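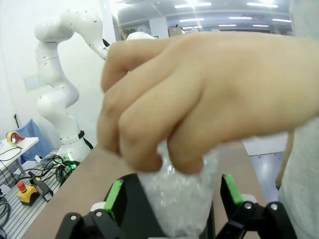
Does the Tenonside inventory include items that were repacked before shipping?
Repacked items are included if the original label number was carried over to the new wrapping. Items with a new number are in the supplement file.

Tenonside Packing Inventory

Contents of a small-parts warehouse as recorded at the packing bench. One row per wrapped item. The data is meant for work on packing material use and label errors.

Files
items.csv: main table, 135 rows
supplement.csv: renumbered items, 5 rows
materials.csv: lookup table for wrap codes
CHANGES.txt: edits since the April release

Fields in items.csv
item_id: label number, text. Keep leading zeros.
wrap_code: joins to materials.csv
layers: whole number, counted at the thickest point
weight_g: packed weight in grams, scale tare removed
fragile: 0 or 1, taken from the order sheet
packer: code A to D. Names are not released.

Collection
Rows were typed in at the bench by Edin Jurić and checked against the order sheets by Živko Trajkovski. Where the two sources differ, the bench value is kept and the order sheet value is placed in the notes column. Weights were read from a Kenditz bench scale with a resolution of 2 g.

Missing values
Empty cell: not recorded. The string NA in wrap_code is a valid code (no added wrap) and must not be parsed as missing. In pandas, set keep_default_na=False for that column.

Known issues
Layer counts above 5 are unreliable and should be binned.
Weights under 70 g were entered by hand in the first batch and may be rounded to the nearest 10.
Codes W3 and W3b are the same material from two suppliers.

Loading
Encoding is UTF-8 without BOM, comma separated, LF line endings. Read item_id as a string.

Maintainer
Arben Dumitrescu. Send corrections with the item_id and the column name. Changes to materials.csv are handled by Kastriot Dimitriou.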